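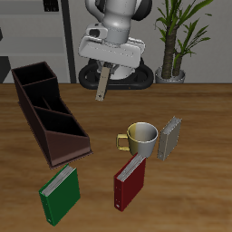
Our project is on the proposal to lower the voting age to 16 for council elections in Nundmont, and why it got through the consultation stage and then stalled. The starting point was the council's own paper from February, which says the result of any public consultation "shall be considered" before a decision. Considered by who, and by when, it doesn't say. We read it over several times and the clause is a bit like that narrow beige finger over the tabletop – points straight down at the thing, touches nothing. Most of what follows comes back to that clause in one way or another.

Background

Nundmont sets its own rules for local elections under its charter. National elections are separate and we have left them out completely. The charter says voters must be 18. To change it you need a public consultation, then a vote of the full council with two thirds in favour, then a confirming vote after a gap. The gap is there so that members can go back to their wards. In practice (from the minutes) hardly anybody mentions their ward at the second vote.

The idea has come up before. There was a motion some years back which never reached the consultation stage, it was referred to the charter working group and we couldn't find what the group did with it. The minutes for that period are scanned sideways and some pages are missing.

This time it came from a petition started in Dumine, the district with the big sixth form college. The petition asked for 16 and 17 year olds to vote in council elections only. It did not ask for them to be able to stand as candidates, although a lot of the people who wrote in against it seemed to think it did.

What we did

Read the council paper, the petition text and the minutes of the meetings where it was discussed.
Read the consultation responses that were published (names removed by the council).
Went to the public meeting in Dumine and took notes.
Sent a short list of questions to every council member. 12 replied.

We had planned a survey of students as well but ran out of time, and the college wanted a consent form for under 18s that we didn't get back in time to use. It would have been good to have. Anyone doing this next year should sort the form out first.

The consultation

There were 2846 responses in total. Most came through the online form, the rest on paper from the libraries. The form asked one yes/no question and then had a box for comments. A majority said yes. The council paper gives this as "a clear majority" in the summary and only gives the split in an annex, by district, without adding it up.

Yes was strongest in Dumine, which is what you'd expect. No was strongest in Zernudov, which has the oldest population and also the highest turnout at council elections. The comments from Zernudov were longer. A lot of them weren't really about age at all, they were about the bus contract and the swimming pool, and seem to have been written by people who were glad to have a box to write in.

The main arguments for, from the comments:

People can work and pay tax at 16.
Council decisions affect colleges, buses and youth services directly.
Voting early makes it more likely you carry on voting.

And against:

Too young, not enough interest or knowledge.
Would vote how parents or teachers tell them.
Costs of changing the register.
One side would benefit. (Both sides were named.)

We didn't try to decide who was right. On the third argument for, there are studies from other places but they mostly look at national elections and we weren't confident they carry over. On cost, the council paper gives no figure. It says the cost would be "modest" and that the register software would need updating. The software is supplied by Vlček and the council has not asked them for a price, or hadn't when we put the question in.

The public meeting

Held in the college hall. Well attended, mostly students, some parents, a row of people who had come from Zernudov together. Two council members on the platform, one for and one against. It was more polite than we expected. The best exchange was when a student asked what would happen if the consultation said yes and the council did nothing, and the member in favour said the council would have to explain itself. The student asked where that was written down. It isn't.

We have put our notes in the appendix, they are quite rough.

The council vote

The item was on the agenda for Tue 10 March. Debate was short. A member proposed sending it back to the charter working group so that the consultation results could be "properly considered", using the same word as the paper. That was carried, so the proposal itself was never voted on. It hasn't been rejected, and it hasn't got a date to come back either.

Of the members who answered our questions, 11 said they had read the summary of the consultation. Fewer had looked at the annex. We asked if they thought the result should be binding and almost all said no, including members who support the change. The reason most of them gave was that people who answer a consultation choose themselves, so it can't be treated as a vote. We think this is fair. But then it makes it harder to see what the consultation stage is for, beyond being a step in the charter that has to be done.

One member wrote that consultation is "how we find out what the objections are". This was the most useful answer we got and we wish we'd followed it up.

Findings

The proposal had support among those who responded but this support had no fixed effect, since the charter gives no deadline and no duty to reply. The working group has no duty to report either. So a proposal can sit there as long as members are happy to leave it.

Other councils with similiar charters deal with this by setting a time limit, after which the item goes back on the agenda automatically. We think that would be a small change and easier to pass than the voting age itself. It would need the same two thirds though.

We also think the form should of had separate questions on voting and on standing. Mixing up the two came up again and again in the comments, and at the meeting.

Problems with our project

Too few members replied, and the ones who did were mostly in favour. The published responses had been edited for length so we can't be sure what was cut. Our notes from the meeting were taken by two of us sitting in different places and don't always agree – where they don't we have left the point out.

The working group papers were requested but had not arrived when we handed this in. If they come we will add them to the appendix, after the meeting notes.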